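Danerov Workbench 4: Set-up Guide
Section 4. Teaching the grasp filter what to ignore 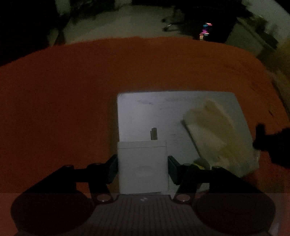

Photo: Renon Handling Lab / Danerov documentation, 10/12/19

The grasp filter sits between the camera feed and the planner. It decides which pixels belong to the gripper, which belong to the part, and which belong to everything else on the table. Out of the box it has strong opinions on all three, and some of them are wrong.

Before you start, you need a calibrated wrist camera, the Carrasco labeling plug-in, and one recorded session of at least 300 frames. A session with a white block on a light gray board is a good test. It is also a mean one, so save it for after lunch.

4.1 Mask the gripper

1. Open the session and choose Masks > New > Tool.
2. Scrub to a frame where both fingers are in view with a gap between them.
3. Trace the body, both linkage arms and both fingers. Include the round pads at the bottom corners, even where they run out of the picture.
4. Set Mask Motion to Linked. The body stays put in the camera view; the arms and fingers don't.
5. Click Apply to Session and go through the result at half speed.

Note: If you leave Mask Motion on Fixed, the planner will treat a moving finger as a new object and try to pick it up. The support desk has heard this one.

4.2 Mark the part and the fixtures

1. Label the block as Part.
2. Label the board as Surface and the metal peg behind the block as Fixture.
3. Set Edge Contrast to Low. The default was tuned on dark parts and will happily merge a white block with a pale board.
4. Turn on Ignore Scuffs. Smudges on the board otherwise come back as very thin parts.

4.3 Handle cloth and hands

Cloth has no fixed outline, so don't trace it. Label it once as Soft and let the tracker follow it. When it covers part of the board, the board label should carry on underneath. If it stops at the fold, raise Memory from 2 to 4 and run the pass again.

Hands get the label Person, gloves included. A black glove and a black finger look much alike to the filter, so check every frame where the two come close.

CAUTION: Never label a hand as Soft. The planner is allowed to push Soft things.

4.4 Export

1. Choose Export > Filter Profile and pick the Bollitz format.
2. Keep the profile under 400 MB. Larger files load without complaint and then do nothing.
3. Restart the planner. The Reload button refreshes the icon.

If the block still flickers between Part and Surface, go back to 4.2, step 3.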